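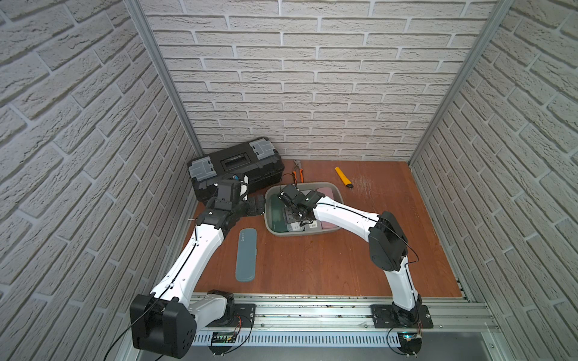 Speaker notes: Running a neighborhood tool library
Buluvberg, 15/01/2021

Slide 1. Start with where we were in 2018. One shelf, a paper sign-out sheet, no late fees. Most of the town didn't know we existed. Say who we lend to now: anyone with a Buluvberg address.

Slide 2. Storage. Small parts go in lidded bins with a label on the short end. We tried color coding and dropped it when people put things back by size anyway. Scratched bins stay in use. Cracked ones go.
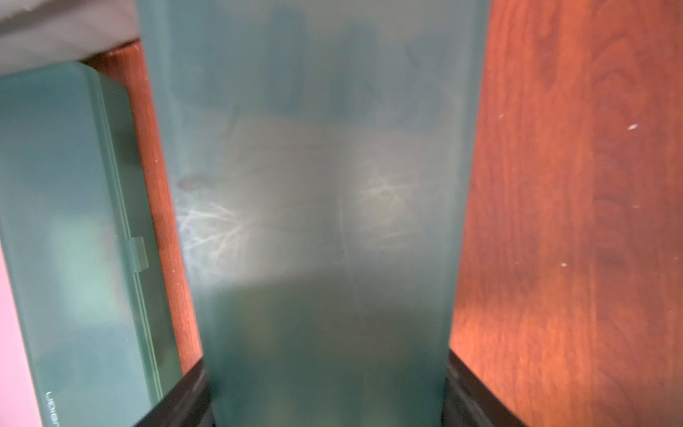

Frosted green plastic, with fine scratches across the middle.

Slide 3. The catalog. 171 items at the last stock check. Each has a number, a replacement price and a note on condition. We keep it in Cullura, but a spreadsheet would do. Mention that drill bits are listed as sets. Pause for questions, this one usually gets a few.

Slide 4. Loans. Nine days, one renewal. The odd length gives people two weekends if they pick up on the first one. 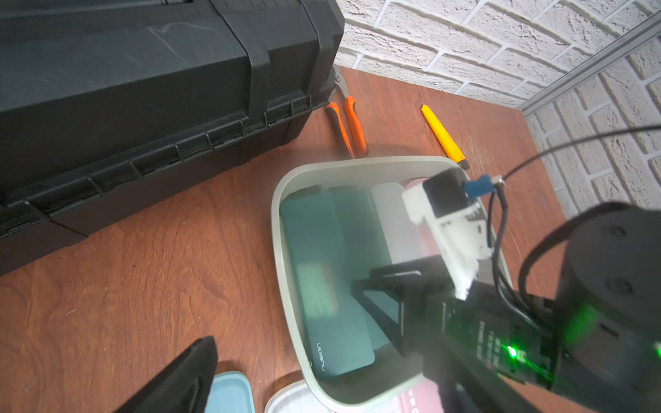
Late returns dropped once we started sending a reminder two days ahead. Read out the wording of the reminder. Keep it short and friendly. The fee has stayed the same since it was introduced in June.

Slide 5. Space. Aebischer Street gave us better light and a door wide enough for ladders. Rent is the largest cost, then blades. Show the budget sheet, skip the insurance line unless asked. 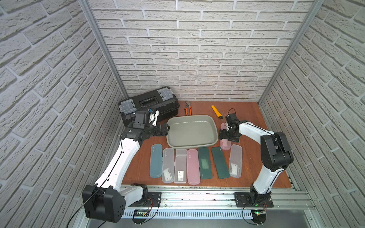

White brick-pattern walls and a reddish-brown wooden work surface.

Slide 6. Next steps. Sharpening evenings, and a joint catalog with the Flillico branch. Leave the sign-up sheet by the door.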